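4. Mise en place du poste de tri de vaisselle

Ce chapitre suppose que le bras est fixé, raccordé et qu'il a passé le contrôle du chapitre 3. Si vous êtes arrivé ici en sautant le chapitre 3, nous vous connaissons : retournez-y, il ne fait que 2 pages.

Le logiciel de pilotage s'appelle Grivden. Les numéros d'erreur cités plus bas sont ceux qu'il affiche dans le bandeau inférieur.

4.1 Avant de toucher à quoi que ce soit

1. Mettez le bras en position de repos depuis Grivden, puis passez en mode manuel. Le voyant d'état doit être fixe. S'il clignote, le bras considère qu'il travaille encore, et il a toujours le dernier mot.

2. Repérez l'arrêt d'urgence et vérifiez que vous pouvez l'atteindre sans enjamber de câble.

3. Dégagez les câbles de toute la zone où l'opérateur pose les pieds. Les câbles d'alimentation et de données passent au sol, à l'écart du passage.

ATTENTION – Ne travaillez jamais sous le bras tant que le mode automatique est actif, même « juste pour redresser un gobelet ». C'est presque toujours pour redresser un gobelet.

4.2 Nappe et vaisselle

4. Posez la nappe vert foncé sur la table centrale et tendez-la à plat sur le plateau. Les plis sur les côtés sont sans conséquence. Un pli sous une assiette vaut l'erreur 132 et une matinée perdue.

5. Disposez la vaisselle en plastique selon le plan de Burkness livré avec le poste. Laissez au moins 50 mm entre deux rebords voisins. La pince est conciliante, mais il lui faut de la place pour entrer.

6. Amenez le bras au-dessus de la table en vitesse réduite et contrôlez que chaque pièce utile au cycle reste accessible. Vérifiez plusieurs postures : un bol bien dégagé dans l'une peut disparaître sous l'avant-bras dans la suivante.
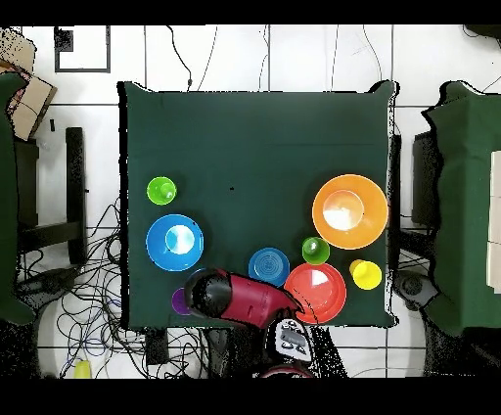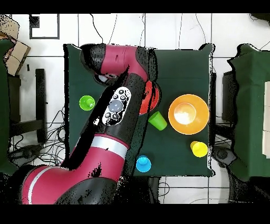
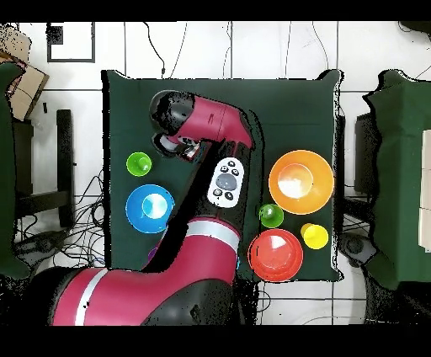
Trois postures du bras au-dessus de la nappe. Sur la deuxième vue, l'un des gobelets verts est couché ; voir l'étape 8.

7. Retirez du plateau tout ce qui ne figure pas au plan. Une télécommande blanche, par exemple, n'est pas de la vaisselle. Grivden n'a pas d'avis sur la question et tentera de la classer.

8. Si un gobelet est couché, arrêtez le cycle, repassez en mode manuel et relevez-le à la main. La reprise automatique des pièces renversées existe dans le menu Options avancées. Evaristo Quezada, qui l'a écrite, recommande de ne pas la cocher.

Remarque – Les reflets au fond des bols peuvent gêner la détection. Si Grivden confond un bol avec une assiette, baissez l'éclairage avant de toucher aux seuils. Les seuils d'usine ont été réglés par Araceli Ibarra à l'atelier d'Orkwood, et l'expérience montre qu'on les modifie plus vite qu'on ne les retrouve.

4.3 Premier cycle à vide

9. Réglez la vitesse sur 50 mm/s et lancez un cycle sans prise. La pince doit descendre à l'aplomb de chaque pièce et remonter sans rien effleurer.

10. En cas de contact, notez la pièce concernée, arrêtez le bras et reprenez à l'étape 5. Déplacer la pièce pendant que le bras tourne fait gagner dix secondes et coûte parfois un gobelet.

11. Quand le cycle à vide se termine sans erreur, montez à 200 mm/s et recommencez. N'allez pas au-delà avant le réglage de l'effort de serrage (chapitre 5).

12. Enregistrez la configuration sous un nom clair. « test_final_bon_2 » est déjà pris sur la plupart des postes que nous visitons.

Pièces de rechange (nappe, gobelets, doigts de pince) : service Contreras, en indiquant le numéro de série gravé sur l'embase. Les gobelets se commandent à l'unité.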